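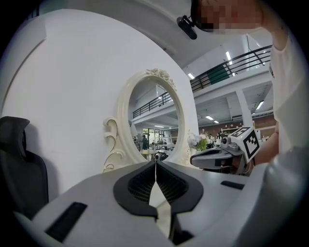 The oval mirror, cream frame and all.

Right, quick one because the tea's on and I've promised myself I'd post something this month. Car's gone. Sold it. Well, sort of sold it, a man from Dravska Motors came and winched it up and gave me an envelope.

Long story. The Katix failed its MOT in the spring and the garage wanted 885 quid to put it right. Sills, a spring, something underneath I'd never heard of. I paid for a tyre and a new battery only in January so I was already cross. Sat down with the old certificates and worked out I'd done 1698 miles in it the whole year. That's including Mum's, twice, and the tip. Insurance, tax, parking permit on top. Didn't do the sum properly. Didn't want to.

So I dithered for weeks, as you do. Car sat outside growing moss on the window rubbers. Asked everyone. My brother said keep it, you'll be stuck. Melur Mangundap from work hasn't had one for years and she just shrugged and said get a decent coat. Best advice of the lot, although I was hoping for a bit more.

First week was awful, I'll be straight. Missed the bus, got the wrong bus, stood at a stop that had been closed since before Easter with a notice on it the size of a stamp. Carried a bag of compost home on my shoulder like an idiot. Cried a bit? Not over the compost. Over the compost a bit.
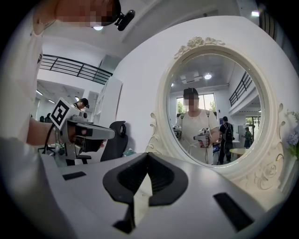
Cuswood, 25th August

Two months in now and things have settled. Notes for anyone thinking of it, no order.

The bus. The one to work takes 90 minutes door to door if I go the long way with the change, and I only ever do that when the direct one's off. Direct one is fine. I've read four library books on it. Hadn't finished a book since I don't know when.

Shopping. This was the big worry. I used to do one massive shop and throw half the salad out. Now it's little and often, mostly from Rahman on the corner, who has better tomatoes than the supermarket and lets you buy one onion. I am spending more on biscuits. There is a link between walking past a shop every day and biscuits.

Shoes. Gone through a pair allready. Budget for it.

Mum's. Still the hard one. Train, then a bus that runs when it feels like it, then the hill. I stay the night now and don't rush back, so she gets more of me but less often. She says she prefers it. I'm not certain she does. Might hire a car for Christmas, we'll see, prices look daft.

Rain. See coat, above. Melur was right. Hood with a peak, pockets that zip, long enough to sit on when the seats at the stop are soaking.

Things I miss: singing. You can't sing on a bus. Also having somewhere to keep the umbrella and the bags for life and teh spare jumper. They've all moved into the hall and I keep falling over them.

Things I don't miss: looking for a space. Scraping ice off with a loyalty card. That noise.

Someone asked if I'd get a bike. Maybe? The hill out of Cuswood is no joke and the road at the bottom is all vans. My brother's got an old one in his shed he says I can have if I come and fetch it. Which needs a car. So that's where that's got to.

Timer's going, potatoes. More soon, want to do a proper post on the library cause they're changing the hours again.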